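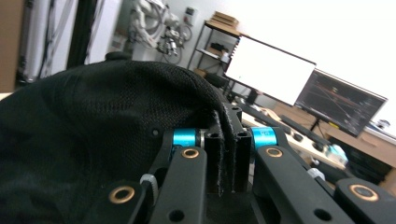 Black mesh fabric in the jaws of a hand-held gripper, bench at Kilatlow.

Everybody who compares grippers starts with blocks and bottles. I'd like to make a case for floppy things! Cloth sags, bunches up and slides out of the corner of a jaw, and you learn more from two afternoons of that than from a month of picking up cubes.

We tried 3 sets of finger pads in June, roughly 70 grasps on each, and the softest set (my favorite going in) came last. I loved finding that out. A hard block had made all of them look the same.

What I like best about hand-held grippers is that your own wrist does the work. You feel the cloth start to slip and you correct for it, long before any arm gets a turn.
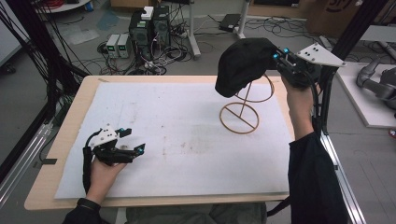

Do you need two grippers for cloth?
For short lifts, one is plenty. Get the second when you start folding, or when one side has to be held still while the other moves.

So put a hat in your next test set.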